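Grandholm publishes handling rules for robot work on household appliances

Grandholm has issued a revised set of working rules for two-armed robots that operate ordinary kitchen appliances in its test rooms. The rules took effect in January and apply to all new task recordings, including those made by outside teams at Rornow and Dauda. Earlier recordings do not have to be repeated, but they must be labelled as made under the previous version.

The document runs to nine pages and deals mainly with contact: which parts of an appliance a gripper may touch, how hard it may press and what the second arm should be doing in the meantime. Previous guidance left these matters to the operator. Reviews of older material found that the same task had been carried out in several different ways, and that the differences were seldom noted.

Under the new text, each appliance is given a contact sheet before work starts. The sheet lists permitted contact points, such as door-release buttons, handles and start controls, and the surfaces to be avoided, which include display covers and door glass. A gripper approaching a push button must stop short of it, line up, and then move forward at reduced speed. Pressing force is limited according to the type of control, and the limit is written on the sheet. If the button does not respond after 2 attempts, the trial is ended and recorded as a failure. Operators may not raise the force to obtain a result. 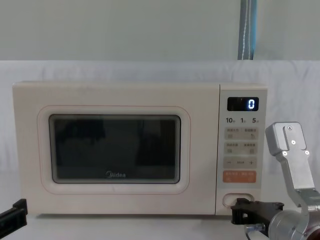
The arm that is not in use must be parked to one side, outside the swing of any door, and may not rest on the appliance. It may be brought in only to steady a unit that slides when pressed, and the contact sheet must say so in advance. The drafting group considered requiring appliances to be fixed to the table – a method used at Dauda – but decided against it on the grounds that household units are normally free-standing.

Heating appliances are covered in a separate section. Ovens, toasters and microwaves may be switched on only when the task requires it, and a microwave may not be started empty. A person must remain within reach of the stop switch for the whole of the trial. Timers are to be returned to their starting state between trials, and the state of the display is to be noted at the start of each recording.

Controls marked in a language the operator does not read must be listed on the contact sheet with a translation. Grandholm said that this clause was added at the request of Rornow, where appliances are bought from several markets.

Each contact sheet is valid for 200 trials, after which the gripper pads and the appliance controls are inspected for wear. Checking a sheet takes roughly 5 minutes, according to Oliwia Górecki, who edited the rules.

"Most of the text is about writing things down before the arm moves," she said. "The force limits got more attention in the comments, but the sheets will change more of the daily work."

Comments on the section on heating appliances remain open. Plerel, which supplies grippers to two of the sites, has asked for a clearer definition of pad wear, and a reply is due with the next revision.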